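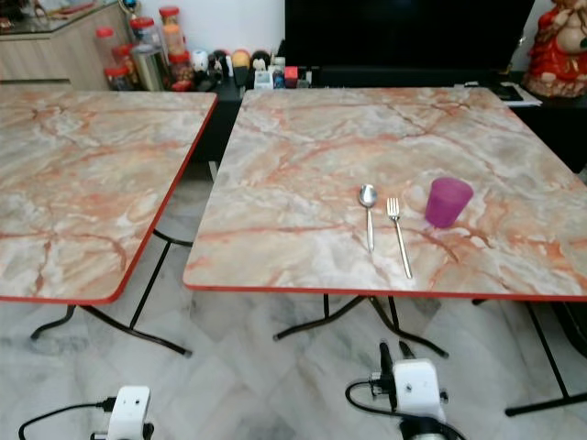
Lestholm issues field notice on gripper release fault in two-arm table-setting units

Follosau, 5/24/21

Lestholm has today issued a field notice covering the Gorkia two-arm unit, following a fault in which a gripper may fail to open fully after placing an item on a table. The notice applies to units running control software release 3 and fitted with the parallel two-finger gripper. Owners and trial sites are asked to stop unattended running until the corrected release has been installed.

The fault was first reported in January by the trial site at Kurtuluş, where Gorkia units lay out cutlery and cups in ordinary living rooms. During a placing task, one finger of the right-hand gripper stopped short of its open position. The arm then began its withdrawal with a fork still held between the fingers. The fork was carried over the table edge and dropped to the floor. No one was hurt. The operator pressed the stop button and the arm halted as designed.

Lestholm's service team reviewed the stored logs from the site and from its own test room in Follosau. Out of 363 placing cycles examined, 10 showed an incomplete release. In seven of these the item stayed in place and the operator noticed nothing. In the other three the item was lifted or dragged.

Cause

The investigation found two conditions that must occur together. First, the gripper cable can be pulled tight where it loops out from the housing, if the unit is parked too close to the table or the cable is trapped on the floor. A tight cable disturbs the signal from the finger position sensor. Second, release 3 accepts the last good sensor reading for up to 40 milliseconds when the signal is lost. If the signal drops out during opening, the controller can take an old reading as proof that the fingers are clear and start the withdrawal too early.

"Neither condition is a danger alone," said Normand Tremblay, head of product safety at Lestholm. "A pulled cable should give a fault code and a stop. The software should not have been allowed to fill the gap with an old value. That was our design decision and we have withdrawn it."

Thin items are affected more than others. Fork and spoon handles lie close to the table surface, so the fingers have little room to open and the expected change in motor current is small. Plastic cups gave no incomplete releases in the cycles examined, but the notice covers all items — the cause is the same whatever is being held.

Corrective action

Release 4 removes the hold on old readings. If the finger position signal is lost at any point in a placing task, the arm stops where it is and the unit shows code G-3. The withdrawal will begin only after a fresh open reading from both fingers. Cycle time rises slightly.

A longer cable with a clamp at the housing will be supplied free of charge to every registered owner. Fitting does not require the gripper to be removed.

Interim instructions

Until both parts of the correction are in place, owners should:

Run the unit only with an operator within reach of the stop button.
Check before each session that both gripper cables are slack and are not under a table foot or a wheel.
Keep glass and sharp knives out of placing tasks.
Keep children and pets away from the table while the arms are powered.
Record any incomplete release and send the log to the service desk.

Folding tables may be used, provided that the legs are locked.

Şükran Sezer, who manages the Kurtuluş trial, said that supervised sessions had continued under the interim instructions. "We changed the parking distance and we check the cables. We will not go back to unattended running until we have repeated the full set of placing cycles on the new release."

Release 4 is available now through the service desk. Cable kits will be sent out in order of serial number.

Press contact: Toon Brouwer, Lestholm, Follosau
Technical contact: Muammer Özkan, Gorkia service desk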